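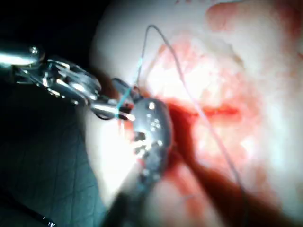

Posted by Canan Tekin, 2021-05-22
Filed under: Calls, Get involved

So I'm putting together a book about coming home after an operation, and I'd love to hear from you if you've done it! I mean the part that starts when somebody drives you back to your own front door with a plastic bag of pills and a sheet of instructions (mine had a coffee ring on it). The soup people bring. Which chair you ended up sleeping in. Who washed your hair.

I had my gallbladder out a few years back and spent most of that November on my sister's couch in Gorbridge, and I still remember the wallpaper better than I remember the hospital. When I went looking for something to read about those weeks I found plenty on stitches and lifting limits and almost nothing on being bored, cranky and weirdly happy about toast. I've got 162 pages of notes now, and far too many of them are about me.

Who I'm looking for: anyone 18 or over who has had surgery of any kind and recovered at home, at least six months ago. Big operation, small operation, I don't mind. I'd also like to talk to people who did the looking after, because so far I only have four of you and three are my cousins. You don't need to live in Flatstead, but if you do I'll come to you or we can sit in the back room at Lazaridis Books, where there's a ramp and decent tea.

What it involves: one conversation, usually an hour and a half, longer if you're a talker like me. I'll record the sound only. Afterward I type it up and send you the whole thing, and you can cross out anything you like, or all of it. You pick the name I use. If you kept a diary, a get-well card or a list of who brought which casserole, please bring it along!

I can pay $40 for your time, plus bus fare or gas. The money comes from a small grant from the Gilletti Fund, and it has to be spent by the end of the year, so sooner is better for me.

A couple of things I can't do. I'm not a nurse, so please don't save up medical questions for me, and if you're in a dispute with a hospital I'd ask you to wait until it's settled. Phone interviews are fine. Video is fine too if you can put up with my dog.

To take part, write to me at Canan Tekin, P.O. Box 654, Flatstead, or use the contact form on this site and put "Coming Home" in the subject line. Tell me what kind of operation it was, more or less when, and the best time to call. Two or three lines is plenty. I answer everybody, though it can take me a week.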